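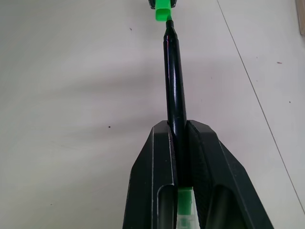

Figure 3. Black marker with a tapered barrel and narrow tip, close to the opening of a bright green cap.

3.2 Caps and barrels in shared pen stocks

The second part of the study dealt with the state of the pens themselves. Pens kept for common use at the Pikbridge and Indwood reading rooms were collected at closing time, laid out on a plain table and sorted by type before any cap was removed. A pen was recorded as matched when the cap and barrel came from the same model, as mismatched when they did not, and as open when no cap was fitted. Loose caps were set aside and entered on a separate sheet.

Of the 50 pens collected at the two sites, 26 were matched. The remainder were divided between mismatched and open pens, with the open pens found mostly at Indwood, where the stock is kept upright in jars near the door. At Pikbridge the pens lie flat in a Tusteo drawer tray, and users there appear to have taken more care in putting the parts back together. We return to the matter of storage in Section 3.4.

Colour was a poor guide to whether a cap belonged to a given barrel. On many common models the cap shows the colour of the ink, and a user will reasonably look for a black cap to go with a black pen. Other makers give the whole range a cap of one colour, or sell highlighters whose caps are brighter than anything else in the jar. Figure 3 shows the two parts in question: on the marker, the collar narrows to a small pointed tip; on the cap, which is rectangular with rounded edges, the opening is at the lower end. The outside shape of a cap says little about the socket inside it, and a cap with flat sides may well have a round socket. For this reason fit was tested by hand in every case and was never judged by eye.

The test was simple. Each cap was pushed on with light pressure until it stopped, and the pen was then held with the tip down. A cap that stayed in place was entered as holding. Where a cap could be turned freely, or rocked from side to side, this was added as a note. Six of the mismatched pens held well enough to pass, although two of these had caps that stood clear of the shoulder of the barrel and left a gap. Whether such a gap lets the ink dry out over a longer period cannot be settled from our data.

Theodorakopoulos, in an earlier survey of classroom cupboards, treated any mismatched pen as lost to use. Our results do not support so strict a rule. A mismatched cap that holds is of more value to the next user than no cap at all, and several pens of this kind wrote a clean line on the test sheet. The rule does have one practical merit — it can be applied quickly by staff who have many rooms to see to — and we have kept it as a separate column in the record sheets so that the two surveys may be compared.

Translucent caps were entered under their nearest plain colour. Pens with clips broken off were kept in the count, as were those with worn labels. Pencils, ballpoint pens with a push button and correction pens were left out at both sites.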